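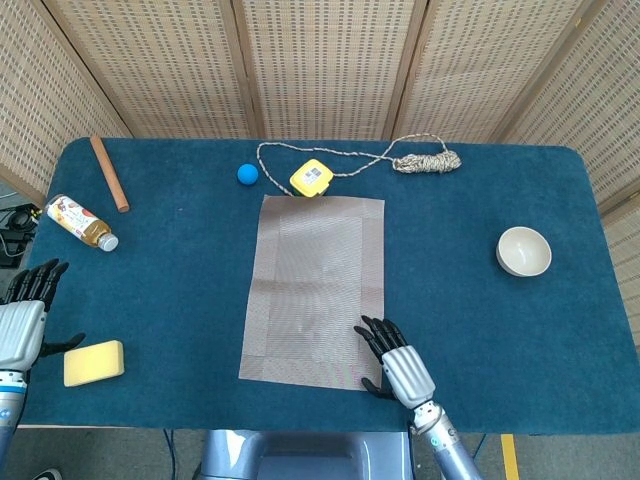
Que si la máquina va a recoger la mesa, quién firma el parte de que la mesa está recogida, quiso saber una voz desde el fondo del comedor, y añadió que lo preguntaba porque hasta entonces lo firmaba ella y le pagaban un plus por hacerlo.

# Capítulo 7. El puesto que queda

La pregunta se formuló el 3 de junio de 2020 en la nave que Treveneck tenía en el polígono de Rudd, durante la reunión en la que la dirección presentaba su plan de automatización. La presentación constaba de muchas diapositivas y ninguna trataba del parte. El ponente contestó que era una cuestión muy interesante y que se estudiaría. Quien haya trabajado alguna vez por cuenta ajena sabe traducir esa respuesta.

Empezamos por ahí el capítulo porque el parte, una hoja con tres casillas y una firma, contenía casi todo lo que vamos a tratar: qué es una tarea, en qué se diferencia de un puesto, quién responde de ella y qué ocurre con el dinero cuando la tarea cambia de manos. Sobre todo si las manos nuevas tienen los dedos negros y articulados y no están en nómina.

## 7.1 Una nave de cosas sueltas

Treveneck empleaba entonces a 425 personas. Se dedicaba a las devoluciones de artículos para el hogar, es decir, a recibir lo que otros habían comprado con ilusión y devuelto con un formulario. En la sección de mesas, cada operaria vaciaba el contenido de una caja sobre un paño, lo comprobaba, lo separaba por familias y lo mandaba a reventa, a reparación o al contenedor.

El trabajo parece sencillo hasta que se intenta escribir. Una cinta métrica, un rodillo de cocina, una esponja, un cuenco, una pelota pequeña: cinco objetos que cualquiera coge sin pensar y que piden cinco maneras de cogerlos. La pelota rueda. La esponja cede. El cuenco tiene un borde y el borde tiene opiniones. Una botella tumbada con líquido dentro cambia de equilibrio en cuanto se la levanta, y una cuerda ni siquiera tiene la cortesía de conservar la forma entre una mirada y la siguiente.

El manual de la sección resolvía todo eso con una frase: «Retirar los artículos con el debido cuidado». Llevaba en vigor muchos años y nadie la había impugnado. Las veteranas conocían el debido cuidado de cada cosa; las nuevas lo aprendían rompiendo alguna. Los ingenieros de Sendo, la empresa contratada para el proyecto, leyeron la frase el primer día y pidieron el anexo. No había anexo.

> **Conocimiento tácito.** Saber práctico que una persona aplica con acierto sin haberlo formulado. Suele descubrirse cuando se intenta comprar una máquina que lo sustituya, y el descubrimiento rara vez figura en el presupuesto.

## 7.2 Lo que se dijo que cambiaría

El plan prometía que el robot de Sendo, un equipo con dos brazos y manos de aspecto humanoide, asumiría el 70 % de las operaciones de mesa. La cifra merece una lectura lenta, que en el comedor no se hizo.

El porcentaje se refería a *operaciones*, no a horas ni a puestos. Acercar un salvamanteles al centro de la mesa era una operación. Desenredar una cuerda era otra. En el cómputo valían lo mismo. Como las primeras abundan y las segundas se hacen eternas, era perfectamente posible automatizar la mayor parte de las operaciones y dejar casi intacta la jornada, con la particularidad de que la jornada restante estaría compuesta solo de nudos.

Ese desplazamiento tiene nombre en la bibliografía y lo tuvo también en Rudd, donde la plantilla lo bautizó «quedarse con la cuerda». Usaremos las dos denominaciones. La segunda se recuerda mejor en los exámenes.

Conviene separar, por tanto, tres preguntas que en las reuniones suelen llegar pegadas:

1. ¿Qué tareas puede ejecutar la máquina?
2. ¿Qué parte del tiempo de trabajo ocupaban esas tareas?
3. ¿Qué clase de trabajo forman las que sobran cuando se quitan las primeras?

Los proveedores contestan con entusiasmo a la primera. La dirección financiera calcula la segunda a partir de la primera, cosa que no debería hacer. La tercera queda para quien tenga que levantarse a las cinco.

## 7.3 Lo que cambió

En octubre, el robot trabajaba ya en turno de mañana. Por entonces Treveneck había instalado Kerkura, el programa que repartía las cajas entre las mesas atendidas por personas y la mesa atendida por el equipo de Sendo. Kerkura aprendió pronto a enviar lo fácil al robot. Se le puede reprochar poco, pues para eso se había pagado.

Las operarias notaron tres cosas, y las contaron en este orden en las entrevistas.

La primera fue el cansancio. Antes, entre una caja mala y otra mala pasaban varias buenas, de las que se despachan pensando en la cena. Aquellas cajas buenas no constaban en ningún sitio como descanso, y sin embargo lo eran. Al desaparecer, el ritmo medio bajó, el objetivo se mantuvo y la sección acumuló más de 700 avisos de retraso antes de que alguien propusiera revisar el objetivo. La propuesta, conviene decirlo, salió del taller de mantenimiento, que no tenía competencias en la materia y por eso podía permitirse la sensatez.

La segunda fue la aparición de un puesto sin nombre. Alguien tenía que disponer los objetos al empezar, estar pendiente de la mesa, intervenir cuando una pieza acababa fuera del alcance de los brazos y volver a colocarla. En los documentos de Sendo esa figura se llamaba «asistencia puntual». En la práctica ocupaba el turno entero. Durante siete semanas se cubrió con quien estuviera más cerca, y estar cerca pasó a ser un riesgo laboral que la gente aprendió a evitar dando un rodeo por los muelles.

La tercera fue el parte -- sí, el parte. El robot completaba la tarea y el sistema la daba por cerrada, pero el cliente seguía exigiendo una firma. Se decidió que firmara la persona de asistencia puntual, que no había tocado los artículos y en muchos casos tampoco los había visto de cerca. Se le retiró el plus, con el argumento de que el trabajo lo hacía la máquina. Se le mantuvo la responsabilidad, con el argumento de que la máquina no podía tenerla. Los dos argumentos llegaron en el mismo correo.

## 7.4 Por qué no es una historia de villanos

El lector habrá reconocido a estas alturas un género, y quizá espere que alguien salga mal parado. Los materiales del caso no dan para tanto. El equipo de Sendo era competente y escuchaba. La dirección no despidió a nadie de la sección durante el período estudiado. Varias operarias de cierta edad agradecieron por escrito no volver a vaciar cajas pesadas, y una de ellas pidió que constara que con la máquina se llevaba mejor que con su anterior encargado.

El fallo estuvo en el orden. Primero se eligió el equipo, luego se repartieron las cajas y solo al final, con los avisos encima de la mesa, se preguntó en qué consistía el trabajo. Las respuestas estaban disponibles desde junio, en el comedor, y eran gratis.

En los apartados que siguen reconstruiremos el proceso en el orden contrario. Partiremos de la observación directa de un puesto (7.5), veremos cómo se descompone en tareas sin perder por el camino las que no tienen nombre (7.6) y dedicaremos el resto del capítulo a la asignación de responsabilidades y a su reflejo en el salario (7.7 y 7.8).

### Antes de seguir

Busque en su centro de trabajo o de estudios una instrucción escrita que contenga las palabras «debido», «adecuado» u «oportuno». Intente redactar el anexo. Calcule el tiempo que necesitaría para terminarlo, anótelo y guarde la nota hasta el apartado 7.6, donde volveremos sobre ella con menos optimismo.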